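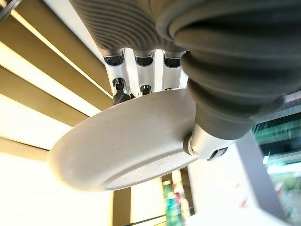 White bowl, three white fingers.

Niton opens its rover yard to visitors one afternoon in June, and I'd been waiting for it all year! Hollis Kasprzak met us at the gate and took us straight out to the sand pit, 44 meters long and raked into ridges every morning. Drunato, the smaller rover, was already crawling up the far slope. It picks its own path and stops every few feet to think it over -- I could have watched all day.

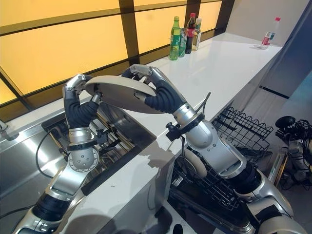 Both hands on the plate, over the white counter.

Constanza Riquelme gave the talk on wheels. She passed around a cracked one that had done 280 laps, and let us poke at the tread. Her team now runs softer rims on the steep side, and she was very open about the two designs that flopped.

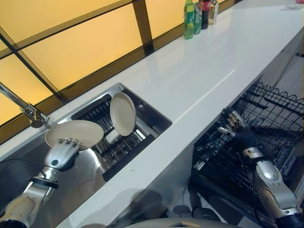

Members' Bulletin, no. 28, p. 50

Then the control room, with the blinds down and a fake signal delay switched on. Man-lok Lau let me send one command. I asked for a left turn, waited, waited some more, and cheered when it came. 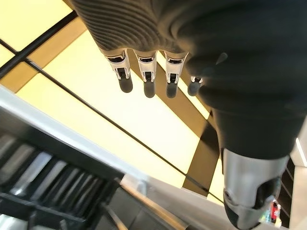 Getting there

Take the bus to the north gate and bring old shoes. Tours start at 2 p.m. and the sand gets everywhere.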